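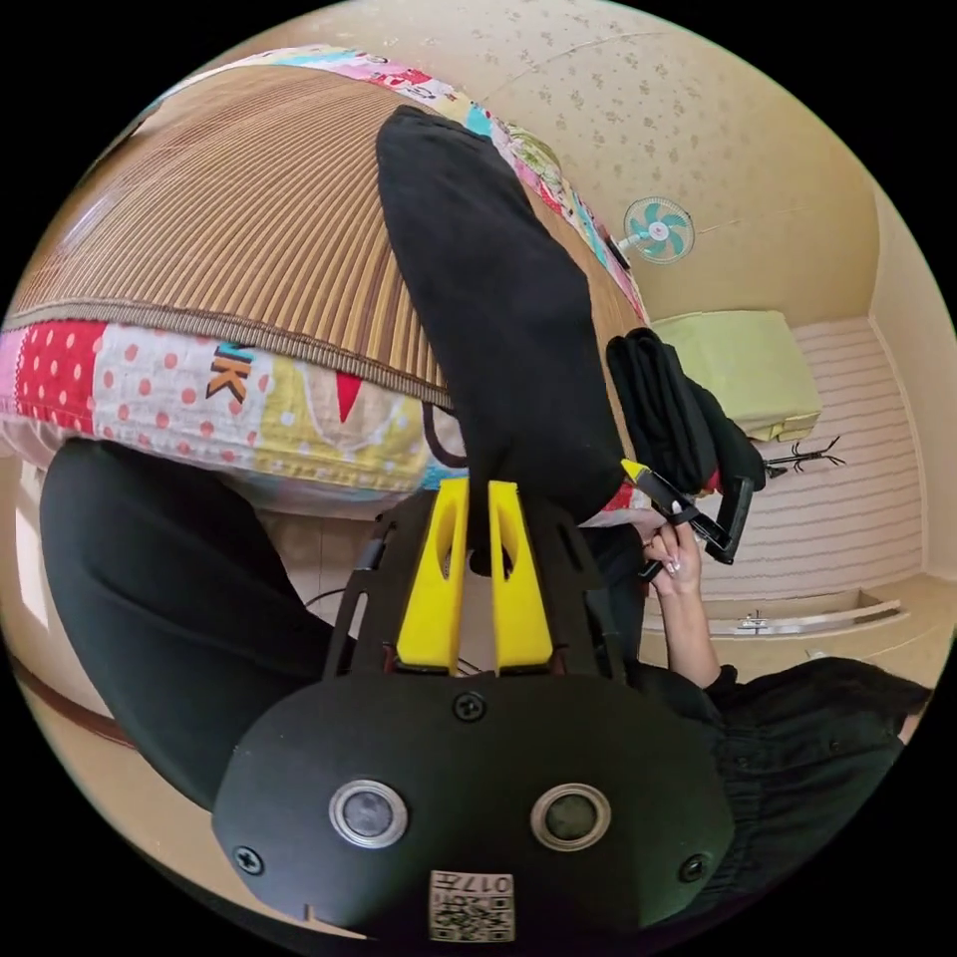
Chapter 7
When the Gripper Lets Go (and When It Won't)

The Pruder warehouse outside Grekport ran two picking arms on its night line. On Sunday, March 27, 2022, one of them picked up a glass jar of pickled beets, carried it over the packing belt, and opened its fingers a little early. The jar broke. The arm, having finished its job as far as it could tell, went back for another.

It did this 37 times before a packer hit the stop button. The maintenance log for the night reads, in full, "Beets."

The cause was dull. A cable running to the finger sensor had been rubbing against a bracket, and its signal dropped out whenever the wrist turned past a certain angle. The controller, made by Lindqvist, had been set up to treat a missing signal as a reading of zero. Zero force meant nothing in the hand. Nothing in the hand meant the fingers were free to open. Each step made sense to whoever wrote it, and the beets went on the floor.

The first repair made things worse. A technician changed the setting so that a lost signal would keep the fingers shut, which saved the jars. In July the same arm closed on the cuff of a work glove and held on, exactly as instructed. The worker slid her hand out of the glove and was not hurt. The arm kept the glove until the shift ended, as there was no release that worked with the power on.

Keep both events in mind as you read. They come from the same bad cable, and the "safe" answer to one was the hazard in the other.

7.1 What Counts as a Safe State

A safe state is the condition a machine should fall into when something breaks. For a saw, this is easy: stop the blade. For a gripper it depends on what is between the fingers. A hand that holds a hot casting should stay closed. A hand that holds a person's sleeve should open, and soon.

Many designers pick one answer, write it in the manual, and go to lunch. The Rikum plant, our second case, picked both – one for each shift – and had logged 149 faults before anyone compared the settings.

We begin with the simplest kind of fault, the lost signal, and with the question of how a controller can tell "zero" from "no idea."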